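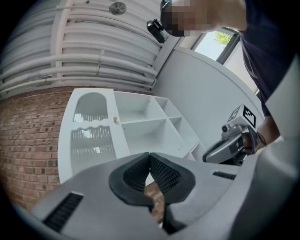

To: Pedberg Parish List
Date: 11/7/22
Subject: Re: Memorial for Ó Dálaigh

Dear members,

The family has confirmed that the memorial will be held at Tinley Hall in January. Seating is limited to 340 — please reply by the 17th. Memorial gifts may be sent to the Pridum Hospice.

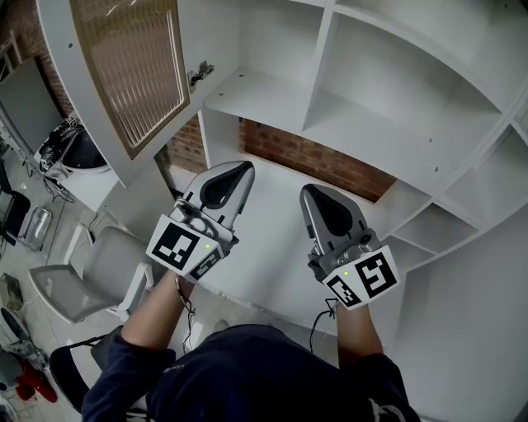 Maricica Dumitrescu wrote:
> Will the burial be private? Several of us sang with him for
> more than 31 years and would like to attend.

The burial is for family only.

Nelu Toma
Parish Office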